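Gripper Cable Interference in a Tabletop Fruit-Handling Task

Student Project Report, Department of Applied Automation, Drulholm

Project group: Lena Kubiak, Lieven Kuipers, Veronica Crăciun
Supervisor: Solange Hoarau

1. Background

The project was carried out during the spring term in the teaching laboratory at Drulholm. The assignment was to program a single arm to pick up a piece of fruit from a plate and place it on a cutting board. Motion planning was done with Husach, the software used in the second-year course, and the positions were taught by hand.

The original plan was to compare two grasp strategies over 300 cycles each. The comparison was not completed. In January, during the first series, the arm made a protective stop and the gripper stopped responding to commands. The supervisor agreed that the remaining time should be spent on the cause of the stop, and this report deals with that work.

2. Description of the incident

The stop occurred shortly after 2 p.m., on the return movement from the board to the plate. Lieven Kuipers was at the operating station and Lena Kubiak was keeping the log. The controller reported a force limit at the wrist, followed by loss of communication with the gripper. The fingers stayed in their last position. No one was inside the marked area and no one was hurt.

The group did not press the emergency stop, as the arm was already at rest. Lăcrămioara Tănase, the laboratory engineer, later pointed out that the written procedure requires it in every case where communication with a tool is lost. The group accepts this. The log also lacks the exact cycle number, which had been entered only at the end of each batch.

3. Investigation

The gripper was removed and tested on the bench with a spare cable. It opened and closed normally. The original cable was then tested with a meter while being bent by hand, and one conductor lost contact when the cable was turned close to the connector.

Three possible causes were considered: a faulty connector, a wrong payload setting, and mechanical strain on the cable during motion. The payload setting was correct. The connector showed no damage under a magnifier. Strain on the cable was therefore examined further by running the program at reduced speed with the replacement cable fitted.

At the plate, the cable loop passes over the gripper housing and hangs below it, near the rim of the tray.
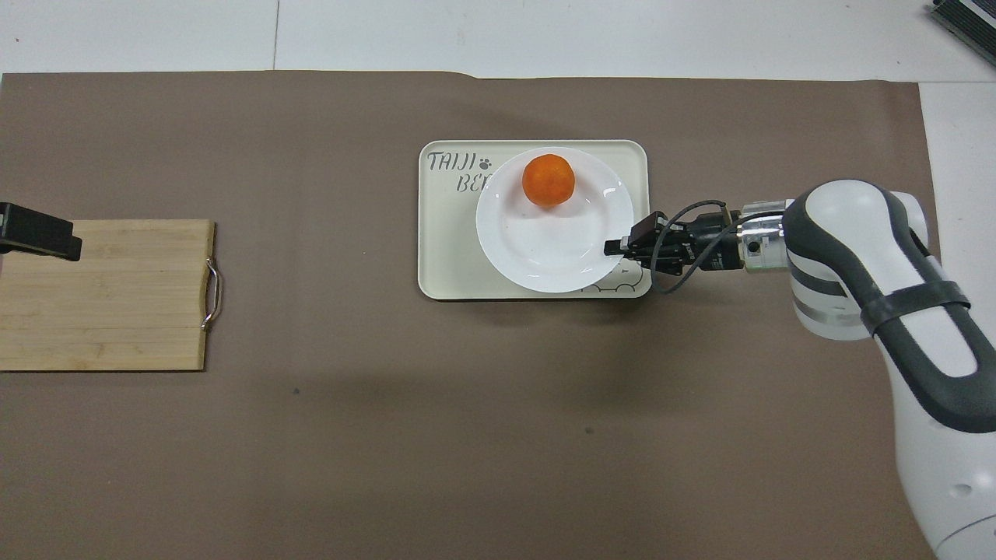
The slow run showed that the loop became tight when the last wrist joint turned toward the board. Husach had chosen the longer direction of rotation for this joint – a valid solution for the planner, which had no model of the cable. At full speed the same movement pulled on the connector once in every cycle. The group considers this the most likely cause of both the force limit and the broken conductor, although the failure itself could not be reproduced.

4. Corrective measures

The range of the last wrist joint was limited in the program so that the long rotation is no longer available. A cable guide was ordered from Plunen but did not arrive before the end of the project. The cycle number is now written to the log automatically.

With the joint limit in place, the program was run for 100 cycles under the supervision of Ms. Tănase. No force limit was reported. This is a short test, and it does not show how the cable will behave over a longer period.

5. Recommendations

Groups using this arm should check the full path of the gripper cable at reduced speed before any series is started, and again after each change to a taught position. The emergency stop procedure should be posted at the operating station. The damaged cable has been labeled and is kept with the project records for the next group.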